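Galindo Kitchen Chores, data card 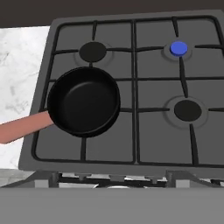 Simulated stovetop with an empty frying pan on the left grate.

Galindo holds 2,759 simulated episodes covering 25 kitchen chores. It asks whether one policy can do everyday stove and counter work. So far, mostly no: our baseline, Ploltanach, moves pans well but fails at wiping.

Training used 1,000 episodes. Known gaps: no liquids, no heat.

Maintainer: Smaranda Lungu
Version: 2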